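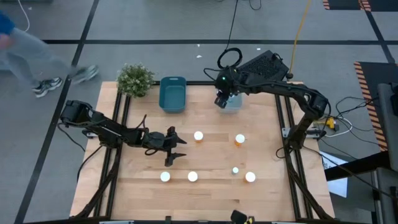 Ticket: Bottle sorting bench, caps and bins
Site: Balside, rear workroom
Opened by: Vlasta Ševčík
Opened: 2019-06-09
Priority: 4
Status: Closed, follow-up in July

Reported fault
Bottles are ending up in the wrong bin at the end of a sort. Small bottles from the Emik order were found in the container meant for orange ones, and two orange bottles came back from Droltari marked as the wrong size. Caps on the returned bottles were tight. Labels had been put on after sorting, so they don't help us trace the mistake.

What was checked
Sorting sheet. The sheet on the clipboard was the old one. It says "white cap to clear, other to teal". That worked while only orange bottles had white caps. The Noiphan stock has white caps too, so the rule no longer separates anything.

Cap colour. The caps on the smallest size have a slight blue tint. Under the ceiling lights it is hard to tell them from white. Held next to a white cap the difference can be seen, but people sorting at normal speed won't do that. Cap colour should not be used for any decision at this bench.

Bins. Teal bin and clear container both sound, no cracks. Neither has a marking on the side facing the sorter. Both were washed and dried before the test below.

Bench. Level front to back. Bottles stand without rocking except over one joint between planks, where the smallest size can tip if it is set down on the gap. Logged as minor.

Plant. Left where it is. Watered on the same round as the ones in the corridor.

Test 1
Old sheet, mixed batch of 10, one sorter. Three in the wrong bin, all white-capped. Fault reproduced.

Test 2
Same batch, new rule: sort by body colour first, then by size. Orange to the clear container. Everything else to the teal bin, smallest size last. None in the wrong bin. Repeated 5 times with the bottles set out in a different order each time, same result.

Cause
Sorting rule out of date after the change of stock. No fault with the bottles, the caps or the bins.

Action taken
Old sheet removed and shredded. New sheet printed in larger type. Bins to be marked on the front edge with paper tape until proper labels arrive. Stock on the shelf, some 2000 bottles, was sorted under the old rule and needs a second pass before it goes out.

Comment, V. Ševčík
Second pass started with the Emik boxes. Please leave unsorted bottles upright on the bench and don't put them back in a bin between batches.

Outstanding
Bin labels on order.
Droltari replacement bottles to be sent once the second pass is done.
Plank joint to be filled in July.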